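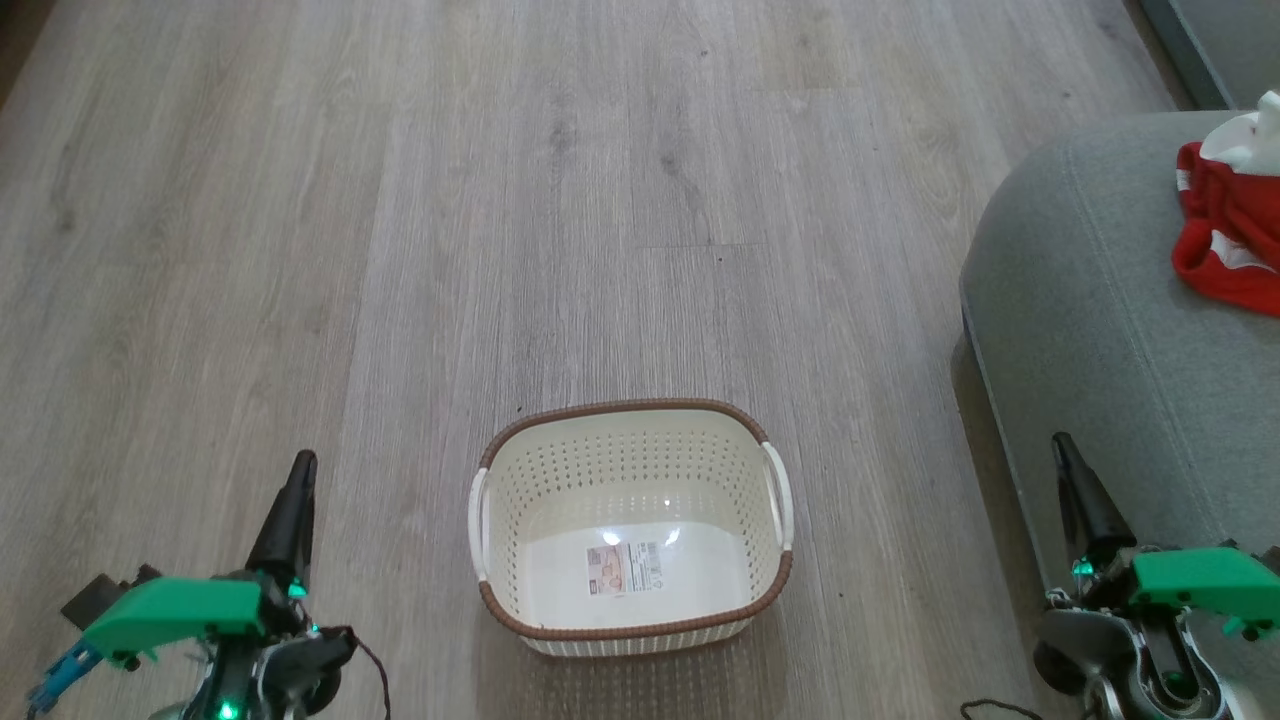 4.2 Consular ties and the honorary post

The agreement between Belar and Waler provided for an honorary consul in each port until full missions could be opened. In Belar the post was filled within the year. In Waler it stayed vacant until February, when the foreign ministry asked the chamber of commerce to put forward a name.

The two offices kept their records in different ways. Waler logged every enquiry, including telephone calls that came to nothing. Belar logged only cases in which a paper was issued or a fee taken. The Waler register has 713 entries for the period and the Belar register has 298, but the gap says little about which office was busier. Of the Waler entries, 707 could be matched to a purpose, and these are the ones used in the rest of the section.

Figure 2. Cream-coloured plastic basket with a brown rim, on the floor near a grey upholstered surface.
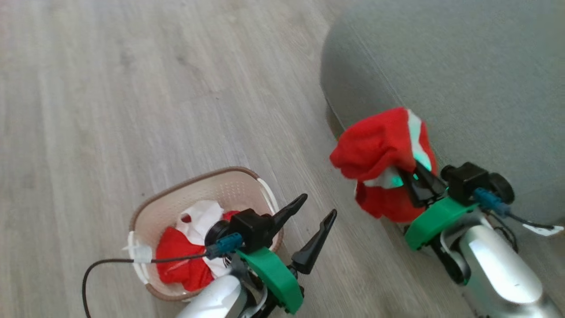
Trade questions made up the largest group in both registers, followed by visas and school certificates. Requests for help in an emergency were few. Most concerned seamen who had missed a ship, and they were usually settled by the shipping agent, Betus, before the consul was told. The agent's own letters show that it paid for lodging and claimed the money back later.

Cultural work had no budget line in either capital. Waler still sent 69 books to the public library in Belar, and the library wrote to thank the ministry and asked for a second parcel. No reply has been found in the files. The exchange of teachers set out in the third article of the agreement was put off twice and then dropped from the yearly report.

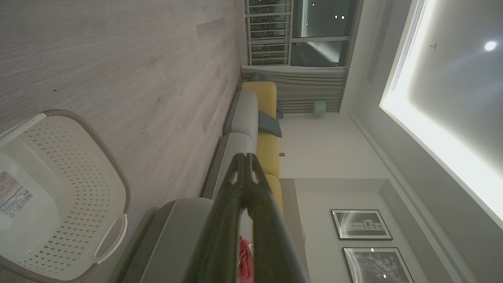
R. Howells

The question of cost came up again when the agreement was reviewed. Belar wanted the honorary posts kept for a further term, and Waler wanted a trade office with one paid officer. The text signed on June 19, 2019 allowed for both, with each side meeting its own costs. It did not say which office would issue visas. That point was left to an exchange of notes, discussed in section 4.3.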